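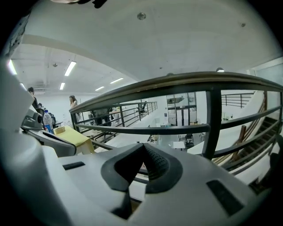

Fig. 1. The upper level, with the railing and the stairs going down.

For my interior project I picked the mezzanine at the Wysocka building, mostly because I walk through it all the time and always wonder why people hurry past. My question was pretty simple: could it turn into a spot where you'd want to sit for a while, without building anything new?

The good stuff first. It's really bright up there, and the white walls bounce the light around like crazy. The dark railings do a lot of the work too - I love how the near one curves, and the brown wooden stair treads warm the place up. My first plan was to hide the railing behind planters (I even sketched them!) but I dropped that by November. You'd lose the view across to the other walkway, and that view is half the fun.

So I went for one table by the railing and a cloth with some color in it. I had 40 dollars to spend and went over by 12, all of it on fabric. I tried a gray sample from Bremo first and it just disappeared into everything else. Yellow-green felt like a risk, but next to the black metal it looks so fresh.
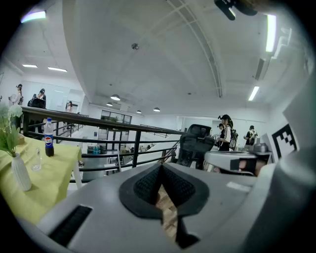

Fig. 2. Table with the yellow-green cloth, ribbed vase and flowers.

The ribbed white vase stayed in because it picks up the walls, and the pale flowers keep things calm. The glass and the Pepsi bottle give a sense of scale, and the blue label is louder than I'd like. I also think the cloth needs a shorter drop in front - the folds get a bit heavy there.

Next I want to work on seating. I've looked at stools from Fasusitz and a bench from Clanis, and I'm leaning toward the bench.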